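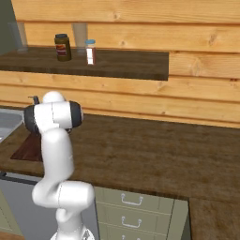
2 min read

The drawer task at Illwood had run for 1,632 simulated episodes when the lead engineer on the Calico project stopped it. The success rate looked fine. The joint torques did not.

"The arm was reaching the top handle and pulling, and the drawer opened," she says. "But in 14 episodes the elbow link passed through the front of the counter on the way there. The simulator reported no contact."

The fault was traced to the collision mesh for the wooden countertop. When the kitchen was exported from Vimau, the visible surface kept its full depth and the collision shape was written 6 centimeters short. The planner treated the missing strip as free space.

"On screen you see wood. The solver sees air. Any check that relied on contact events passed, because there were no contact events."

She is blunt about what could have followed. The policy was due to move to a physical arm on Saturday. The torque limit on that arm would have tripped, she says, but only after the elbow hit the counter edge at full speed.

Three changes came out of the review. Exported scenes are now compared mesh against mesh before training starts. Link positions are checked against the visible geometry as well as the collision shapes. First runs on hardware are held to a reduced speed, set in the Antwi controller and locked there.

Has the drawer policy been retrained? "From zero. We didn't keep any of the old weights. It's slower to the handle now, and it goes over the counter."

The sink and dishwasher meshes are still being checked.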